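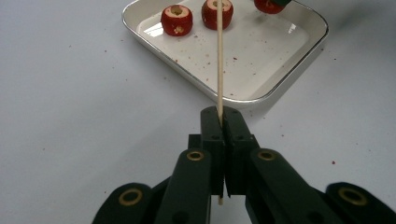 Lab 4: Skewering Fruit with the Hand-Held Gripper

Home | Syllabus | Labs | Parts Library | Office Hours

Filed under: Labs, Grippers & End Effectors

Intro to Robotics, spring section. Instructor: Jingyi Dong

Welcome to my favorite lab of the term! Last time you closed the fingers on foam blocks, and foam is very forgiving (it squishes, it stays put, it lets you be sloppy). Now we move on to a thin wooden skewer and some apple pieces in a tray, and I promise you'll learn more about gripping from one skewer than from a whole bin of blocks.

What we're after

You'll hold the skewer in the closed fingers, line it up with a piece of apple, push it in, and lift. The task sounds tiny. But look at how many ideas from February's lectures are hiding in it – parallel motion, line contact, friction, and the way a small angle error at the fingers grows into a big miss at the tip.

Notes on the linkage

Each finger block rides on two arms, an inner and an outer, with brass-colored bushings at the pivots. Together they make a parallelogram, so the finger face keeps the same angle as it moves. That's great news for a skewer! If the faces tilted as they closed, they would touch at one edge only and the stick would pivot around that edge the moment you pushed.

Grip the skewer near its bottom end and let a short stub poke out below the fingers. The stub lets you see whether the stick is sliding: if it gets longer while you push, your grip is slipping.

A quick calculation to try before lab: suppose the tip is 100 mm from the fingers and the stick is tilted by 2 degrees. How far off is the tip? (Small angle rule, please, and show your work.)

Procedure

1. Open the fingers, set the skewer along the seam, and close.
2. Tug the stick lightly. If it moves, reseat it.
3. Bring the tip over the tray and pick the piece you want.
4. Push straight down the line of the skewer. Skin takes more force than flesh, so go for the cut face first – then try the skin and compare.
5. Lift, hold, and write down what the apple did.
6. Swap partners and repeat.

The apples are cored, so think about where the tip should go. Aim for the middle and you'll sail right into the hole! Aim for the ring of flesh around it.

For your write-up

Sketch the forces on the skewer at the moment it breaks the skin. Then tell me which part of the task was hardest by hand, and how you'd write that part as code. Keep it to 600 words. Drawings are extra and I love getting them.

Wipe the table and the tray before you go. Apple crumbs get everywhere.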